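The arm was the easy part of the budget. It got its own line, its own meeting and a slide with a rendering on it. Everybody at Jirkby wanted to talk about reach and payload, and I have never seen people so moved by a payload.

Then came the rest. Finger pads wear out, so we bought 30 pairs. Cables wear out too, generally at four in the afternoon. The quote from Drustum listed integration as a single cheerful word, and that word cost $2,826 before anyone plugged anything in. I asked what it covered and got the word back.

My complaint is with how we plan. We spend months choosing a machine and one lunch deciding what it will practice on, as if the small stuff came free in a drawer.

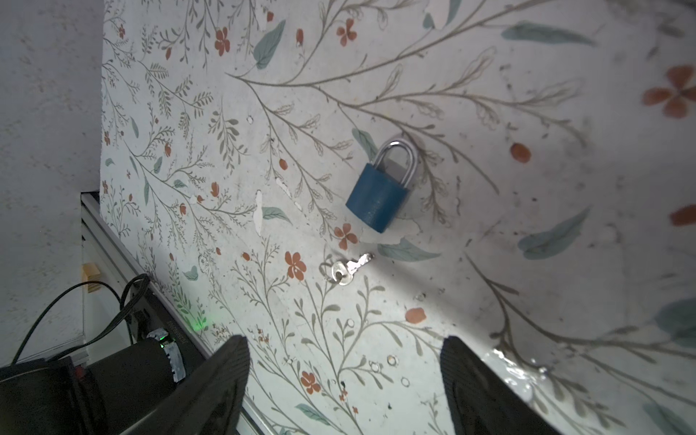 A reader at Nieto wrote in to say I had this backward: buy the cheap props first, run them for 2 months, and only then find out which arm you need. Their whole prop budget was $200, and the sum had to be approved twice.

I like that order of doing things, and I expect no purchasing department will ever allow it. A padlock and key can't be depreciated over five years. Ours still go down as office supplies, next to the staplers, and the Pusum renewal is due in December.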